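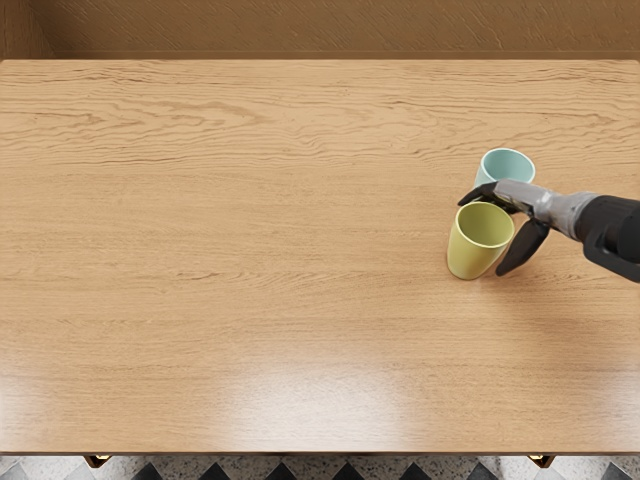
Duas cidades, uma linha de montagem

Waltberg e Bernberg ficam a pouco mais de uma hora de comboio uma da outra e passaram décadas a disputar as mesmas fábricas. Desde a primavera partilham um programa de cooperação industrial que já reúne 13 empresas dos dois lados do rio, quase todas pequenas metalúrgicas e fornecedores de componentes elétricos.

A ideia partiu de Remedios Lacson, responsável pelo comércio externo na câmara de Waltberg. As empresas da cidade compravam peças no estrangeiro que se fabricavam em Bernberg, e o contrário também acontecia. «Ninguém tinha o catálogo do vizinho», diz. O primeiro trabalho da equipa foi esse catálogo: 3.014 referências, com prazos de entrega e certificações, consultáveis pelos departamentos de compras.

A Flitent, que produz sensores de pressão e emprega 200 pessoas em Bernberg, foi a primeira a assinar um contrato ao abrigo do programa. Vai fornecer a Maillard, fabricante de bombas com sede em Waltberg, com uma encomenda inicial de 3.000 unidades. As entregas começam em dezembro.

Jalen Escobedo, diretor de operações da Flitent, conta que a negociação do preço levou uma tarde. A das normas levou meses. As duas cidades usavam laboratórios de ensaio diferentes e nenhum reconhecia os relatórios do outro, o que obrigava a pagar duas vezes pela mesma certificação. O acordo de reconhecimento mútuo cobre por agora apenas equipamento de baixa tensão.

Falta resolver o transporte. O terminal de carga de Bernberg fecha às seis da tarde e as empresas de Waltberg pedem um turno noturno, que a administração do terminal só admite se houver volume garantido. A questão volta à mesa na terça-feira, numa reunião em que será também discutida a entrada de duas escolas técnicas no programa, com estágios repartidos entre as fábricas das duas cidades.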